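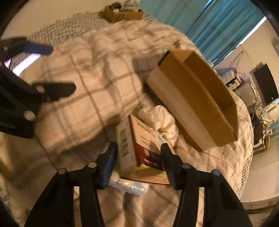

Packed lunches and snacks for summer day trips are usually assembled from whatever is in the pantry, and the pantry is usually not recorded anywhere. Our project tested whether a household that scans its packaged food on the way in and on the way out buys fewer duplicates. The unit of record is the barcode. Placement varies between packages: on a small carton it may run lengthwise down one long panel, as on the cream-white one shown, while on bags it is often near a seam. The scanning procedure therefore had to be the same for every package, regardless of where the code was printed.

Project group: Uriel Zepeda, Man-sik So, Thịnh Tôn
Advisor: Radosław Laskowska
Submitted: 17/04/2018

1. Method

Two households took part for 30 days. Each received a phone with the Oltell logging form installed and a printed instruction card. Items were scanned once when put away and once when finished or packed for a trip. Fresh produce, bread from the bakery counter and leftovers were left out of the log. Multipacks were entered as a single item on arrival and closed when the last portion was gone.

The trial was limited to 32 product types, chosen from the shopping lists the households gave us at the start. Crackers, granola bars, juice boxes, canned fish and boxed pasta made up most of the list. A product outside the list could be scanned, but it was stored in a separate table and not used in the comparison.

A duplicate was defined as a purchase made while an unopened package of the same product was already logged as in the house. Planned bulk purchases were marked by the household at entry and excluded.

2. Data handling

The form wrote to a spreadsheet that was exported every evening. Thịnh Tôn wrote the script that matched incoming and outgoing scans. Unmatched outgoing scans were treated as missed arrivals and given the date of the previous shopping trip. Unmatched incoming scans stayed open until the closing shelf check.

3. Observations

Arrival scans were made more regularly than departure scans. In the Bendance household, items packed for the pool or the park often left without being scanned, and the log showed them as still in stock until the shelf check. The household corrected part of this by taping the instruction card inside the cooler lid.

Duplicates fell in the second half of the trial in the Bendance household and did not change in the Ryu household. The Ryu household shopped less often and already kept a paper list on the refrigerator, so there was less to gain.

Curved and wrinkled packaging took longer to scan than flat cartons. We did not time this.

4. Limits

The sample is too small for a general claim. Both households knew what was being measured. The backdating rule for missed arrivals may place some purchases in the wrong week.

5. Further work

A repeat trial should replace the departure scan with a weekly shelf check and use the same product list. The matching script and the blank form are stored in the course folder under Wemport.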